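The Table: A Gallery
Edville > Home > Rooms > The Back Room

Every house has a piece of furniture that does all the work and gets none of the credit. Ours is a light beige table, and I've been meaning to give it a page of its own.
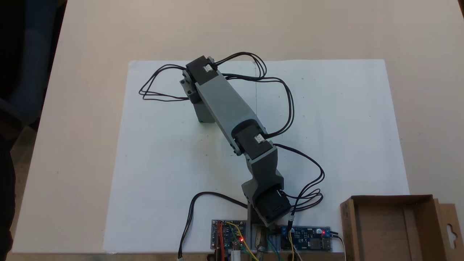
The table with its paper down. Black cables in loops, one of them wandering off across the white on its own.

I wanted to begin with the paper, as the paper is what visitors ask about. They come in, they see a large white sheet laid out on a table, and they assume there's going to be finger painting. Some of them look hopeful. I've had to disappoint grown adults.

The habit started with glue. The first winter we had the table I put a mug-sized ring of glue on it and spent an evening with a plastic scraper and a podcast on canal restoration. After that I started laying paper. You throw the sheet away when it gets disgusting, and the table goes on looking like something a respectable person owns. My grandmother did the same with her kitchen drawers, except hers had daisies.

White, by the way, was a decision. I tried brown packing paper for a month and lost screws on it continually. I also tried the back of some leftover wallpaper, which curled up at both ends like a sulking cat and had to be held down with dictionaries. White lies flatter and small dark things show up on it. So do crumbs, and I've had to make my peace with what I eat while working.

Notes on the paper

The roll comes from Niltomari, the shop out past the car wash that sells picture frames, party supplies and, for some reason, bait. It cost more than I expected paper to cost. I cut a fresh sheet whenever the old one gets embarrassing, using the long scissors and a great deal of misplaced confidence. My lines wander. Bogdan Matei, who taught drafting for years and lives two doors down, once looked at an edge I'd cut and asked me whether I'd been on a boat.

I don't tape it. Tape leaves a gummy strip, and then you're back to the scraper and the canals. If the sheet wants to slide, I put something heavy on it and call that a system.

There's also the matter of writing on the paper. I hold that this is half the point of having it. You can jot down a measurement right next to the thing you measured. The trouble comes on changing day, when a phone number, the dimensions of a shelf and the start of a grocery list all go into the recycling together. I once had to call Barredo Hardware and ask them to repeat a whole order, and I could hear the man being polite at me.

Notes on the table

It came from the Brustance school sale, where the furniture was lined up in the gym with numbers stuck on. Ours was lot 143. I'd gone for a filing cabinet. I had two bidders against me, one of whom was clearly just enjoying having a paddle, and I got carried away. My wife's comment when it arrived was "Well, it's large," and she has stood by that ever since.

It took 6 trips up and down the back steps to get it, its hardware and its various sulky parts into the house. The last trip was me going back for my coat.

The color I would describe as oatmeal on a good day. I've come around to it. When we moved in I had plans to paint the thing a dark green I'd seen in a magazine, and I bought the sample pot, and the sample pot is still in the cupboard, where it has grown a lid that no longer comes off. Beige is restful. It goes with white paper, and it goes with every cable I own, all of which are black and all of which are longer than they need to be.

Notes on cables

I've read the articles. I own the little fabric ties, a full packet, stored very tidily in a drawer. The trouble with tying cables up is that you then want to move something three inches to the left, and you have to untie the lot. So they loop. I tell myself the loops are generous. If you look at them long enough they start to resemble handwriting, the kind doctors have.

The one house rule is that nothing gets dragged across the sheet by its cord. That's how you end up with a crumpled ridge right where you need it flat, and a mood.

Changing day

Since two people have written in to ask how it's done (hello to both of you), the full method:

Take everything off the table and put it on the floor, where you will step on it.
Lift the old sheet by the corners and carry it out like a stretcher. Whatever is in the middle is coming with you.
Wipe the table. Admire the table. This lasts until you need somewhere to put your coffee.
Roll out the new paper with the curl facing down. I get this wrong every second time.
Cut it long. You can trim extra, and you can't do a thing with short.
Put everything back where it was, then move half of it.

It takes most of a January afternoon if you stop to read what you wrote on the old one – and I always do. Last time I found a sketch of a birdhouse I have no memory of designing. It had a porch.

The old sheets get one more job before they go. The clean parts wrap presents. People in our family have received some very handsome gifts in paper that says "check this twice" along one side.

Coming to this page when I get to it: the shelf above the radiator, and the drawer of fabric ties in its natural, untouched state.

Back to Rooms | The Hallway | The Shed (door stuck) | Write to me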